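Paper mat on a white table for kids' craft sticks and wood rounds: glue it down, tape it, or leave it loose?

Home & Hobby Help > Crafts > Work surfaces

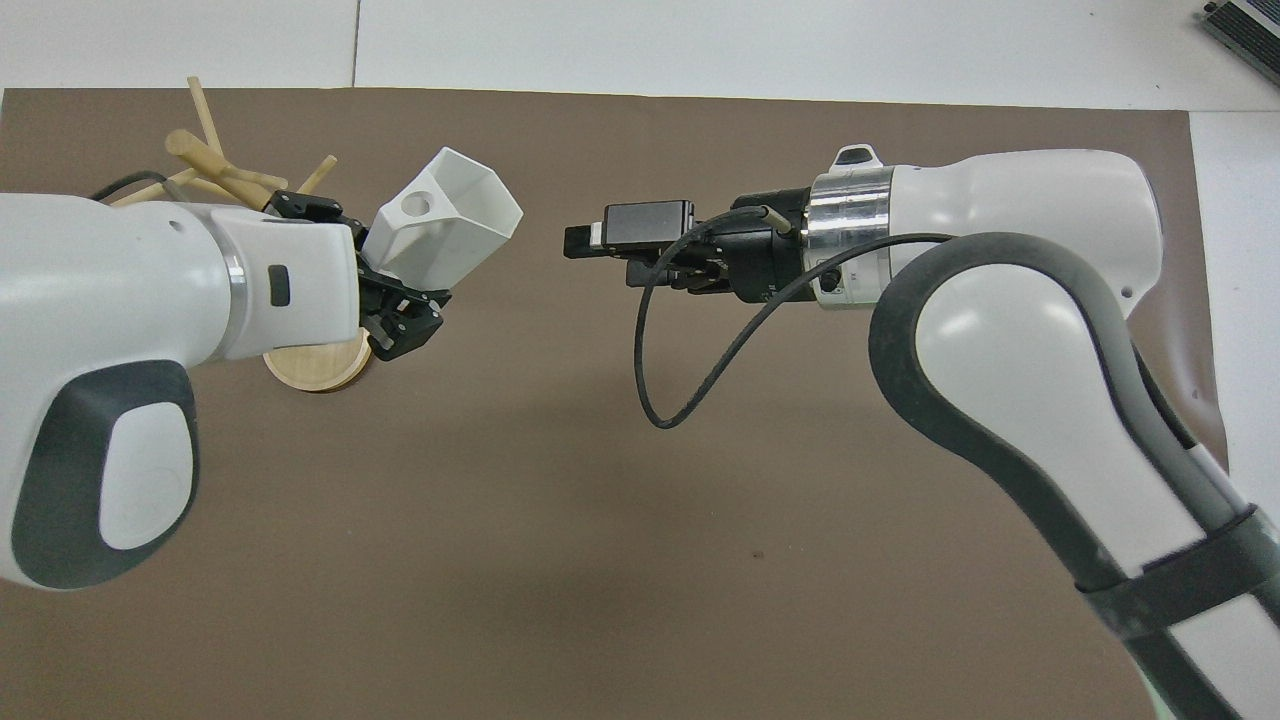
Details from the poster

Posted by Granden_Onel

I have a white tabletop made of two panels with a seam between them, and I keep brown paper on it for craft work. Most of what goes on it is wood: plain craft sticks, round blond discs for bases, and white six-sided plastic cups that the sticks are supposed to end up in. The cups have a round hole in one side, so you can push a stick through and make an arm or a handle.

The paper protects the table well enough. My problem is the creases. It came off a roll and it has never gone completely flat. A disc will sit level in one place and rock in another, and when a cup is set down on a crease with sticks in it, it leans. The cups are wider at the mouth than at the bottom, so once the sticks are in they are top heavy anyway.

I run a craft hour at the Lovatville branch starting in April and I would like to have this settled before then. I bought a box of 2000 sticks, so the table is going to see a lot of use. What I want to know:

Should the paper be glued to the table, taped at the edges, or left loose and changed often?

Is there a better way to keep the sticks than in a pile? They cross over each other and when you take one, three more come with it.

The table is not mine, it belongs to the branch, so nothing permanent please. I also can't drill or clamp anything to the edge.

Answers

Yolotzin Ledesma
Member, 429 replies

Do not glue it. Even the removable spray kind leaves a film on a white surface, and the film picks up dirt. You will be cleaning the seam between the panels with a toothpick.

What works for me is to flatten the paper first and then tape it.

Cut the paper the night before and leave a couple of inches extra on each side. Roll it the opposite way from how it came off the roll, put a rubber band on it and leave it overnight. In the morning it will lie much flatter. If there are still creases, iron it on low with no steam. Iron the back. Don't leave the iron in one place.

Tape it with painter's tape, the blue or green kind. Start in the middle of one long side, then the middle of the opposite side, then work out to the corners, pulling gently as you go. If you start at a corner you get a wrinkle running across the whole sheet. Leave a strip of table showing all the way around so the tape has something to hold. Take the tape up the same day. After a week in a sunny room it comes off in little pieces.

Two layers are better than one. The bottom layer stays and the top one gets replaced when it has glue on it.

For the leaning cups, glue the cup to the disc before any sticks go in. Ordinary white glue is slow on plastic and doesn't hold very well. Use a tacky craft glue and scuff the bottom of the cup with 220 grit sandpaper. Let it set for an hour with nothing in the cup. After that the disc is the base and a small crease in the paper won't matter as much.

For the sticks, stand them in a straight-sided jar by length. Long ones in one jar, short ones in another. If some of yours are thicker than others, keep those apart too, because they don't all fit through the same hole. Don't fill the jar all the way or you are back to pulling out three at once.

DQuintero

Loose paper is fine, I never tape mine. Put something heavy on the corners. Sticks I keep in a shoebox lid.

Poster's comment: With eight or nine kids around the table anything on the corners is going on the floor, but thank you. The lid is a good idea for the short ones.

millrace_pat

I agree with the first answer about the glue. I would skip the paper though. Builder's paper or a cheap vinyl tablecloth turned upside down (fuzzy side up) lies flat right away and doesn't move. The drawback with the vinyl is that the discs don't slide on it, and some kids like to spin them.

If you stay with brown paper, look at the weight on the label. The thin packing kind creases as soon as someone leans on it. The heavier kind costs more, but one roll lasted us about 800 sessions. Sorry, 80. Store it standing up.

Also check the sticks before you hand them out. Out of a box that size you will get some that are split at the end. I run my thumb along them and put the rough ones aside for stirring paint.

Poster's comment: Rolled it backward overnight and taped from the middle as Yolotzin described. Two small creases left near one end and I can work around those. Have not tried the tacky glue yet.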